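Folding dark knits on a bed - speaker notes
Backlund housekeeping methods day, Tuesday, February 16, 2021
Slot: bedroom textiles, after the Liturow talk on shelving

Slide 1. Scope. One black garment, one bed, daylight from a window. Shirts with collars and anything on a hanger are out. The Trandau handout covers those.

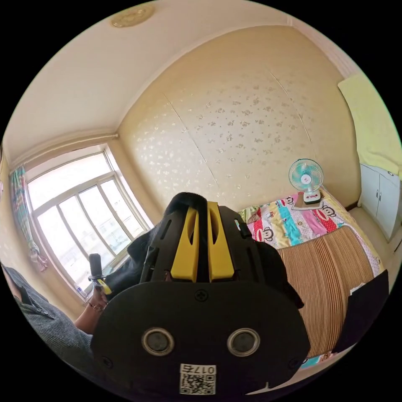

Slide 2. Light. Black cloth hides its own seams. Work near the window with the curtain tied back and check the hem by feel as well as by eye. A ceiling light alone gives too little contrast between one layer and the next. Skip the lamp comparison if we are running late.

Slide 3. Starting state. Most fold errors are made before the first fold.
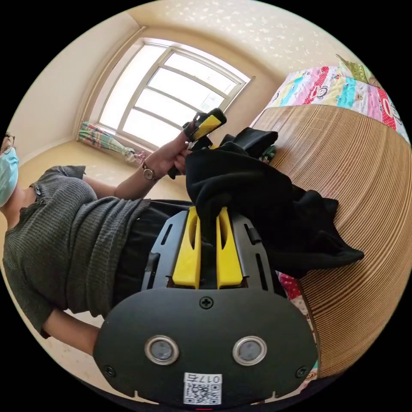
Garments that start in a heap need to be opened out fully before any edge is matched to another. Find two points on the same edge, lift, let the weight hang, then lower. Keep the rest of the bed clear enough to do it. With the quilt folded at the far edge, as on the slide, the striped mat is left as the work surface. If the cloth hangs over the side of the bed, pull it back first - overhang drags the layers out of line.

Slide 4. Surface. A mat with parallel lines doubles as a straightedge. Line the long side up with one stripe and fold to another. Musard's July notes use a marked board for this. Same idea, more to store.
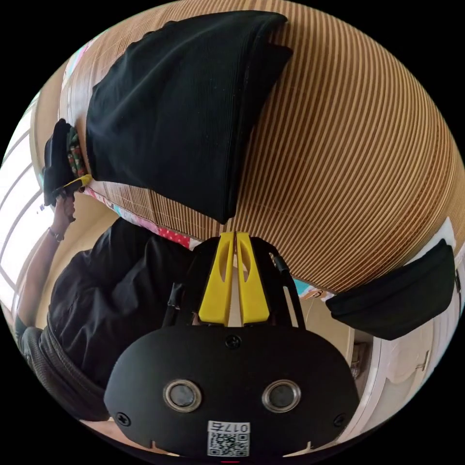
Fig. 3. Black cloth folded into a thick bundle on the striped surface.

Slide 5. Lengthwise fold. Bring the long edges together before shortening. Smooth from the middle outward and stop at the hem. Ribbed fabric stretches if pulled, so press flat and do not tug.

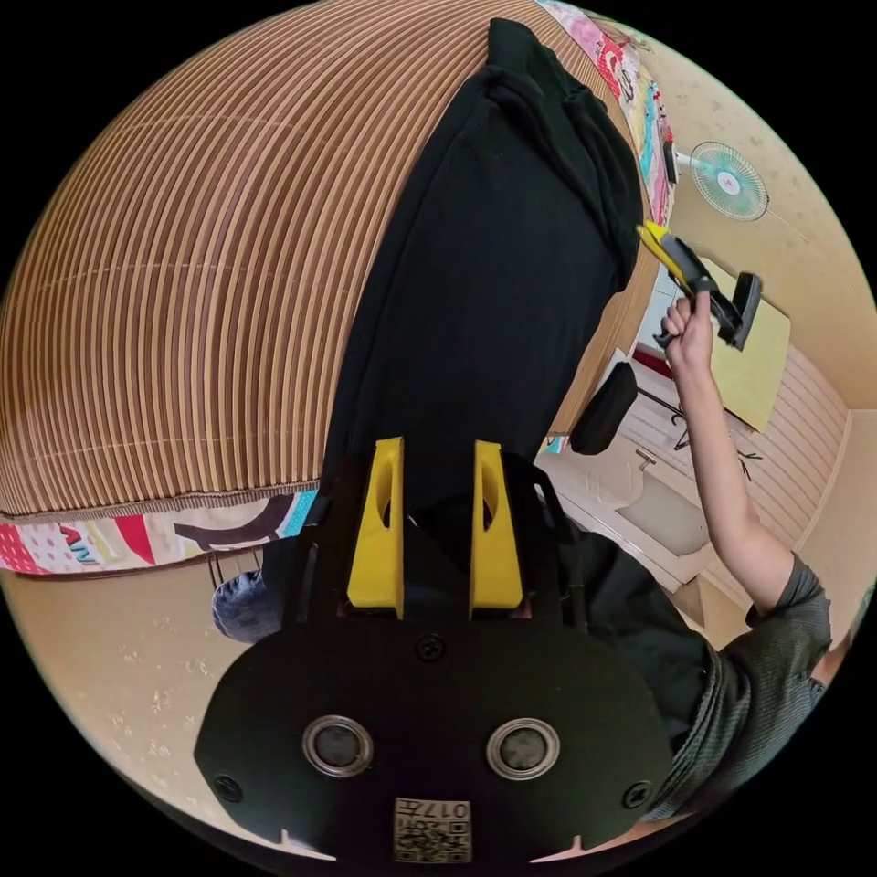

Fig. 4. Cloth laid lengthwise, bunched toward the upper end.

Slide 6. Common fault. Folds collect at one end while the other stays narrow. Open that end only, flatten, close again. Restarting from the heap costs more time.

Questions. Expect one on drawer depth - refer to handout, page 2.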